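11 August 2025
By Aiman Oei

Endeck open day. Left the house at seven, parked behind the loading dock, badge and visitor shoes by quarter past eight. The shoes were a size too large. I should bring my own pair in October if the second visit goes ahead.

Purpose of the trip, for my own record: decide whether the two-arm shelf cell is worth a trial with us, and find out how much of their planning is done in simulation before anything moves on the floor. Avance wants an answer from me by the end of the week. I had read the handout on the train last Thursday and did not learn much from it.

The morning was split into three sessions. First was the conveyor sorting line, which I have seen before in a different paint color. It handles cartons up to 14 kg. The infeed stopped twice while we stood there, both times on a label that had folded over the sensor window. The operator cleared it by hand and did not look surprised. I asked whether they log those stops separately from jams and he said they go into one bucket. That makes the uptime number they quote hard to use. Wrote this down and moved on.

Second session was a talk by Lucero on grippers and finger pads. Too much on the history of the company. The useful part was the wear table: they replace the pads every 3000 cycles regardless of condition, and their own tests show slip on smooth plastic starting well after that. They admitted the interval was picked to match a shift pattern. I have no complaint with that. A fixed interval is easier to keep than an inspection. They passed a worn pad down the row. The edge had rounded over on one side only, and I suspect the fingers were closing out of parallel. Asked. The speaker said possible, and that he would check the fixture.

Coffee, bad. Talked with a man from a bottling plant who is trying to run one arm on a rail to serve two lines. His problem is cable management and mine will be too. He has gone through a dress pack at the wrist more often than he had budgeted for and now clips everything loose with a lot of slack. He showed me his phone. It looked untidy and he says it works.

Third session was the one I came for. Nadège Rolland runs the simulation group and gave it herself, no slides for the first half, which I appreciated. The task is lidded jars on narrow shelves, two arms on one table. She builds the room, the shelves and the jars as models, runs the arms in there, and only then lets the program near hardware. Her argument is that the shelf itself is the difficult part. A jar on an open bench can be approached from anywhere. A jar on a shallow plate, with another plate over it and an upright behind, leaves a small set of wrist angles, and most of those put the elbow somewhere the second arm wants to be.

She ran the same pick with three shelf spacings. At the widest, either arm could take any jar. At the middle setting the planner began to divide the work, one arm for the high shelves and the other for the low. At the tightest it refused two of the picks and said so in the log with the joint that ran out of travel. I liked that it gave the joint. Ours gives a number you have to look up, and the table it refers to is out of date.

Questions I put to her, with answers as I noted them:

Collision margin between the arms? 27 mm, everywhere, including the cables, which are modeled as fat tubes. She would like to go lower and does not trust the cable model enough.

How many runs before a program is released? 2000, with the jar position shifted a little each time.

Friction on the jar? Taken from a bench test with filled jars. Empty ones behave differently and she has not finished that set.

Who builds the shelf model? They do, from a drawing. If the customer's drawing is wrong the model is wrong. She was blunt on this. Poltska sent them a drawing with the shelf depth measured to the wrong face and it cost both sides most of a week.

I asked for something to take home and she let me have a picture of the cell as it runs in the simulator.
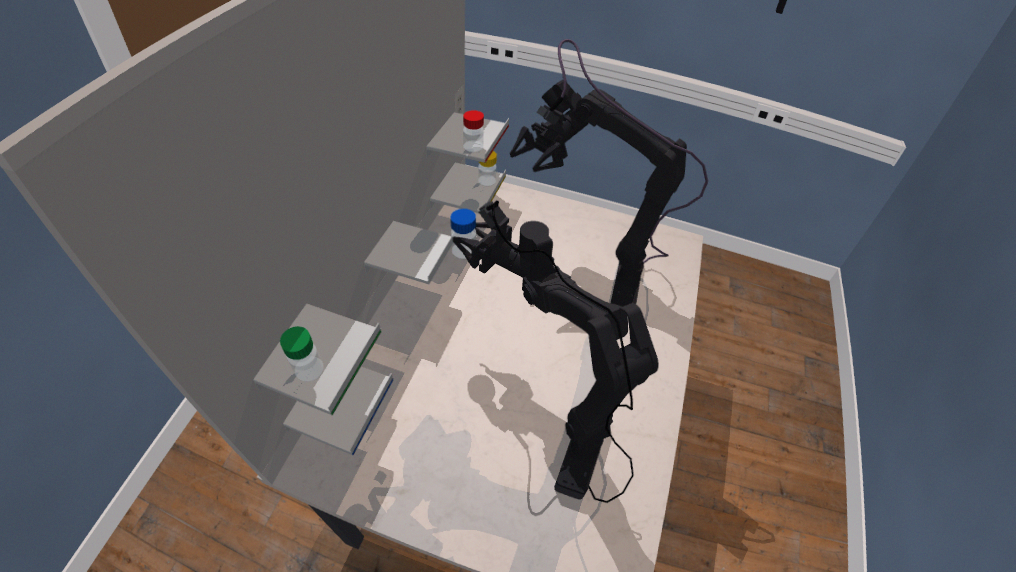
Image: Endeck simulation group, courtesy of N. Rolland

The near arm is at the blue-lidded jar with its fingers low on the body, which matches what she said about keeping off the lid. The far arm has to come up and over to get to the red and yellow ones, and its elbow is back by the wall while it does so. That is a lot of arm for a light jar. In our room the wall would be closer, and there is a duct. I need to measure the duct before I say anything to Avance.

The other thing I want to look at is the thin boards on the shelves beside the jars. I did not ask what they count as in the planner, whether obstacles or something the arm is allowed to brush. It matters to us. Our shelves have dividers and half of them lean. Send her a note on this tomorrow, with the divider drawing, and check the depth on the drawing first — both faces.

Lunch was sandwiches standing up. I skipped the afternoon tour of the paint shop and sat in the lobby writing up the margins while I still remembered them. Nadège came through on her way to a call and we had five more minutes. She thinks a trial could be done with one arm first and the second added later, using the same table and base positions. I am less sure. If the base is set for one arm it will be set in the middle, and then it has to move. She granted that. She said to plan both positions from the start and leave one empty, and that is probably what I will write.

Open items:
Duct height and distance to wall.
Jar weights, full and empty.
Whether maintenance will accept a fixed pad interval.
Cost of a second table if the floor will not take the anchors.
Ask about the stop log again, in writing.

Drove home by the river road on account of the bridge work. Forty minutes longer than the map said. Ankles sore from the shoes. Report to be started in the morning before the phone does.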